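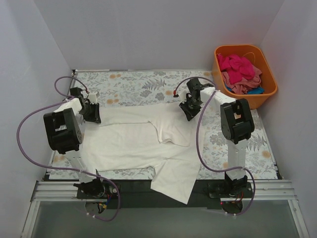 Does the robot ever get tired? A reader called Pip wrote in to ask me that, and then added two more questions underneath: who fixes it when it breaks, and can it fix itself? Good questions, Pip! The short answers are no, me, and not even a little bit.

I look after a pair of robot arms that practice folding clothes. We call our setup Voltarero. It's two arms that work side by side, a bit like your left arm and your right arm, except that yours came already plugged in. Mine need a checkup every morning before they touch a single shirt, so let me take you through it.

First, the power is OFF. I can't say that loudly enough. A robot arm doesn't know the difference between a sleeve and a finger, so I never put my hands near it while it's switched on. I turn the switch, I wait, and then I look at the little light to be sure.

Next come the joints. You have a shoulder, an elbow and a wrist, and a robot arm has joints too, with a motor to turn each one. I move them slowly by hand and listen. A happy joint is nearly silent. A joint with a loose screw goes tick, tick, tick, and then I get out my smallest screwdriver (it's older than I am, it has 1989 scratched into the handle) and go hunting for the screw.

Then the cables! Cables carry power and messages to the motors, and they have to bend every time the arm bends. Ours are purple, so they're easy to spot. Try this: hold a piece of string tight between your two hands, and now stretch your arms wider. You can't, can you? The string needs some slack. So I leave big loopy curves in the cables, and I use zip ties to hold them where they shouldn't wander. Too tight and a plug gets yanked out. Too floppy and the cable lands on the laundry, and the gripper might grab it by mistake. I've seen that happen. It took me 3 tries to get the loop right last December and I grumbled the whole time.

After that I check the grippers, which do the job of hands. Cloth is hard to hold! A block stays the same shape when you pick it up, but a shirt flops and slides and hides its own corners. If the fingertips are dusty, they slip. I wipe them with a soft cloth and then let them pinch a scrap of old towel. If I can tug the towel out easily, the fingers need more work.

Last of all is the part called calibration. That's a long word for making sure the robot knows where its hands are. Close your eyes and touch your nose. You did it, right? Your brain keeps track of your arm without looking. I send each arm to a spot I've measured, and if it stops a tiny bit to one side, I correct the numbers in the computer until it lands where it should.

The whole checkup has 4 parts, if you don't count switching off, and I write each one in a notebook. My record is 72 days without a repair. On the next day a plug worked itself loose, so back to zero I went.

And now the power can come on again. I stand back, press start, and the first shirt of the morning gets folded. Sometimes the fold is lovely. Sometimes it looks like I slept in it, and I smooth the shirt out and we go again.

18 comments
Share 46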